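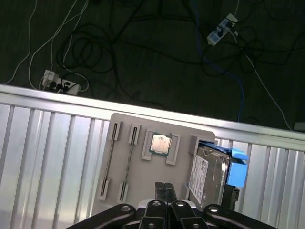
Plaidoyer pour les pièces qui ont une place

J'habite en France depuis 11 ans et je répare des ordinateurs depuis plus longtemps encore. On me demande souvent quel outil est le plus utile dans mon atelier. Je réponds : un plateau gris avec des supports. Les gens sont déçus, ils attendaient un appareil coûteux.

Je voudrais défendre ici une opinion assez simple. Les pièces d'un ordinateur démonté doivent être tenues, chacune dans une forme faite pour elle. Une barrette de mémoire se range debout, prise par le haut et par le bas. Un processeur demande un cadre qui le retient par les coins. Le disque dur est lourd, il lui faut un bloc solide. Quand on respecte cela, on voit tout de suite ce qui manque.

Chez mon premier employeur, la maison Okabe, on faisait le contraire. Les barrettes allaient dans une boîte à biscuits, les processeurs dans une autre, les vis partout. Mon collègue Kazuhiro Shimada travaillait très vite et il était fier de sa boîte. En décembre, pendant l'inventaire, nous avons dû tester une par une presque 60 barrettes dont personne ne savait plus l'origine. Cela a pris 2 journées entières. Je n'ai pas fait de reproche à Kazuhiro, mais depuis ce temps je n'aime plus les boîtes.

On m'objecte que c'est du luxe. Un support imprimé coûte du temps à dessiner, et le format des pièces change. Je reconnais que l'argument est sérieux. Les disques de 3,5 pouces deviennent rares dans les machines que je reçois, et un jour mon bloc pour disque ne servira plus. Il faudra alors en dessiner un autre. Ce travail me paraît normal, comme on refait l'étagère quand les livres sont plus grands.

Une autre objection me touche davantage. Un client de Grolenell, où je tiens une permanence, m'a dit que tant de soin pour du matériel d'occasion était ridicule. Je ne suis pas d'accord. Une pièce d'occasion a déjà été manipulée par des mains que je ne connais pas, et je préfère ne pas ajouter mes propres erreurs. Un processeur posé à l'envers sur une table peut glisser, on le rattrape avec les doigts, et voilà une trace sur les contacts. J'ai fait cette faute moi-même, plus d'une fois.

Je ne demande pas que chacun dessine ses supports. Une plaque de mousse découpée au couteau rend déjà service, à condition de choisir une mousse antistatique. Je demande seulement qu'on décide de la place avant de prendre le tournevis.

Yae Ishida
28 août 2023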